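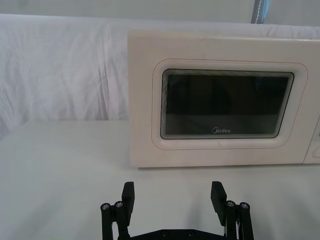 Poste de collecte de Brondley : la pince ouverte devant le micro-ondes, vue depuis le poignet.

Rapport d'avancement, projet Vulby
Par l'équipe collecte, le 19 janvier
Imprimer | Envoyer par e-mail

Chers partenaires de la fondation Skyrme,

Nous sommes très heureux de vous donner des nouvelles du projet, un peu plus longuement que d'habitude, car la période a été bien remplie ! Nous avons enregistré 849 démonstrations depuis le mois d'août, dont plus de 400 consacrées au micro-ondes, qui reste de loin notre appareil le plus exigeant. Sa porte claire se détache assez peu du tissu blanc drapé derrière la table, et nous avons demandé à nos collègues de Drernness d'essayer un second fond, plus soutenu.

La relecture avance elle aussi : 315 séquences sont annotées et versées dans le jeu d'entraînement. Il nous manque encore des départs avec la pince à gauche de l'appareil, et nous comptons y consacrer les 2 prochaines semaines.

Le budget est tenu, et nous vous remercions chaleureusement de votre patience et de votre confiance.

Ce site utilise des cookies pour mesurer son audience. Accepter | Refuser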